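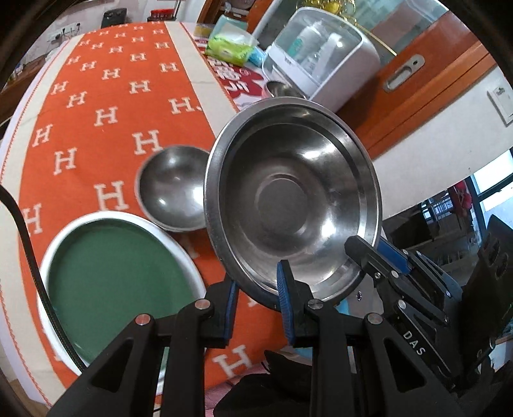
A large stainless steel bowl with a rolled rim.

How to clean and look after stainless steel bowls

Stainless steel is easy to live with but it does mark. Most of the marks are on the surface and will come off with things you already have in the cupboard.

Everyday washing

Wash the bowl in hot water with ordinary washing-up liquid and a soft cloth. Go round under the rim with a finger in the cloth, as grease collects there. Rinse well and dry with a clean tea towel straight away. Bowls left to drain get chalky spots, especially in a hard water area like ours in Parnstead.

Limescale and white spots

Mix one part white vinegar with three parts warm water. Wipe it over the spots, leave for five minutes and rinse. Older deposits may need a second go. Do not leave vinegar standing in the bowl overnight.

Rainbow marks

The blue and brown tints that come from heat are harmless. Neat vinegar on a cloth usually shifts them.

Stuck-on dough or batter

Use cold water first. Hot water sets the flour and egg and you will be scrubbing for longer. Soak for 20 minutes, then loosen the dough with a plastic scraper.

Rust specks

Small orange specks often come from something else, such as a bit of wire wool or a tin left in the sink. Make a paste of bicarbonate of soda and water and rub it gently along the grain. If the speck has left a pit you can feel with a fingernail, the steel itself has gone and the paste will not fix it.

What to keep away from

Bleach, oven cleaner and wire wool. Salt is a problem too if it sits – never leave brine in a steel bowl, and stir salt into water until it has dissolved. Scouring powder will dull a polished finish for good.

Storing

Nest bowls with a sheet of kitchen paper between each one. If two get stuck together, stand the outer one in warm water and put cold water in the inner one, then twist. Do not lever them apart with a knife.

Dents

A shallow dent near the base can sometimes be pushed out by hand over a folded towel. Leave anything on the rim alone, as steel creases easily there. A creased rim holds food and is hard to get clean.

Liette Poirier
Last updated 11/04/2018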